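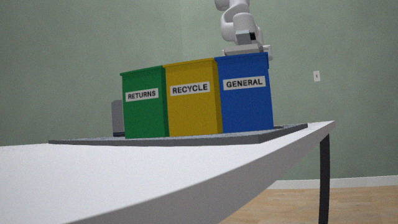
Bollent by Panagiotou: four nights in with the new album

Reviewed by Shazia Gilani, Tue 20 April

I've had this record on in the kitchen, on the bus, in the bath (door shut, volume up) and once, by accident, through next door's speaker, and I still want to put it on again the minute I finish typing this. Bollent is the third album from Panagiotou, and if you only know them from the two slow ones that used to turn up on late-night radio, you're in for a shock. It's loud! It's got handclaps! There's a trombone on track two that comes in a whole bar before you think it should, and I laughed out loud the first time.

A bit of background for anyone new. They're a five-piece, they started out playing folk clubs, and the last album, Grustodari, was mostly two acoustic guitars and a lot of sighing. I loved it, but I couldn't have danced to it. This one was made over a wet August in a rented chapel with the drum kit set up where the altar used to be, and you can hear the room on everything. The snare on "Coat Weather" rings on so long that the bass player has to more or less wait for it.

Best song? I keep changing my mind. For two days it was "Ferry Talk", which has a chorus that goes up, and then up again, and then stops dead so the two singers can mutter the last line together. Now it's "Low Shelf", the quiet one near the end of side one. Just piano, one voice, and what sounds to me like somebody's chair creaking all the way through. They left it in and I'm so glad they did.

Side two takes longer to get going. "Nine Gates" is seven minutes long and could lose two of them without anyone missing much, and I'm not sold on the spoken bit in the middle (I've started making tea during it). The words on "Paper Uncle" are a touch clumsy as well, with "kitchen" and "itching" rhymed twice. But then "Saturday Hands" kicks off with that fat organ sound and I've forgiven everything by the first fill.

I bought the vinyl, the blue one, which is limited to 500 copies. Mine is number 329, pencilled inside the sleeve. It's a good quiet pressing with only a little crackle in the run-in on side two, and the bass is far rounder than on the download. The lyric sheet is printed in pale grey on cream, so bring a lamp. If you're after the CD, it has one extra song, a live go at "Coat Weather" from the Eltano, and the crowd on that is brilliant, all coming in early on the clapping and dragging the band along with them.

I was at the Eltano for that show, up in the balcony with a sore neck, and they played it faster than they do here. I think I like it faster. They've kept the gap before the last chorus though, and even on record it makes me hold my breath.

Four and a half stars. The half I've kept back is for the muttering in "Nine Gates". Play it on proper speakers if you can borrow some, start with side one, and turn it up a notch for the trombone.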